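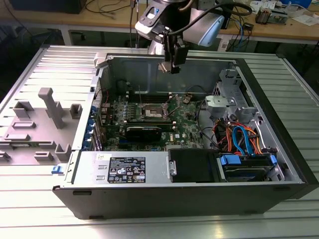 Cell 2, Dell tower on its side, arm over the top of the case.

2018-06-04

Gripper fault on the memory task, notes so far

Stopped work on the memory removal routine after the third protective stop of the session. Writing it up now while I have the log open, because the first two got cleared and restarted without anything being put in the book. Please don't do that. A stop with the fingers inside a case is a fault and needs a line here, even if it clears first time.

What happened. The program runs the approach to the memory slots, goes down, closes on the module and pulls straight up. On cycle 19 the arm went down, closed, and started the lift with the module still latched at one end. The force limit should have caught that and backed off. It didn't. The arm kept pulling until the controller's own protective stop came in, by which time the whole tower had shifted on the ribbed bed. No one was inside the guard. I hit the e-stop as well, a bit after it mattered.

Damage: one memory module with a chipped corner, one slot latch that no longer clicks. Board otherwise looks all right but I haven't powered it and don't intend to. Fingers checked by eye and with the gauge block, both straight. Camera housing on the wrist was not touched.

Log. The stop is at line 2,453 of the controller log. Going back from there, the force reading sits at the same value for the whole of the lift. It isn't noisy, it's just flat. Same thing before stops one and two, going by the saved logs, only shorter. So the limit was never going to trip, as it was comparing against an old reading.

First guess was the sensor. Swapped it for the spare from the Varley kit and zeroed it. Ran the lift in free air with a weight in the fingers and the reading was fine, both at rest and moving. Put the original back, also fine. So not the sensor.

Second guess was the cable. The black one loops off the arm to the right and it has been like that since we changed the wrist mount. With the arm reaching for the memory slots the loop gets pulled tighter than it does over the power supply or the drive bay. Jogged the arm slowly between the two areas while Ljubica watched the reading on the screen. It froze twice on the way to the slots and came back when I wiggled the connector at the wrist. It never froze over the drive bay. That fits with the drive bay routine having run for weeks without a stop.

So: intermittent connection at the wrist end, most likely from the loop being too short for this reach. That explains the lost reading. It does not explain why the program carried on without one, and to my mind that is the worse half. The driver from Hendriks holds the last good value when a packet goes missing and doesn't raise anything. There is a stale flag in the status word but our code never looks at it. My fault, I copied that part across from the old Prirnari job where the force reading was only used for logging.

Done today:
- Arm parked, key out, tag on the panel.
- Wrist connector reseated. This is not a repair.
- Added a check on the stale flag. If the reading is older than 200 ms the arm stops and stays stopped until someone acknowledges it.
- Tested the check with the fingers clear of everything by pulling the connector during a slow lift. Stopped each time, 3 out of 3.

Not done:
- New cable, longer, with a proper clamp at the elbow. Ljubica Đorđević is ordering from Ostel. She wants the right-angle connector this time and I agree.
- Clamping for the case. The grey fixture plate sits beside the tower and does nothing to stop it lifting. We need something across the case itself, low enough for the gripper to clear. Ljubica has a sketch.
- A check for the latches before the pull. At present we assume both are open. A look with the wrist camera might do it, though the angle over the slots is poor.
- Speed in the lift. I'd like it halved inside any case until the cable is in. Costs us a bit on cycle time and I don't much mind.

Memory routine is not to be run until the cable is changed. Drive bay routine can run, with the new check loaded and someone at the panel. If you get a stale reading stop over the drive bay I want to know straight away, as it would mean I've got the cable story wrong.

Chipped module is in the tray with the spare sensor, labelled. Leave it there, I want a picture of the corner next to the finger pads.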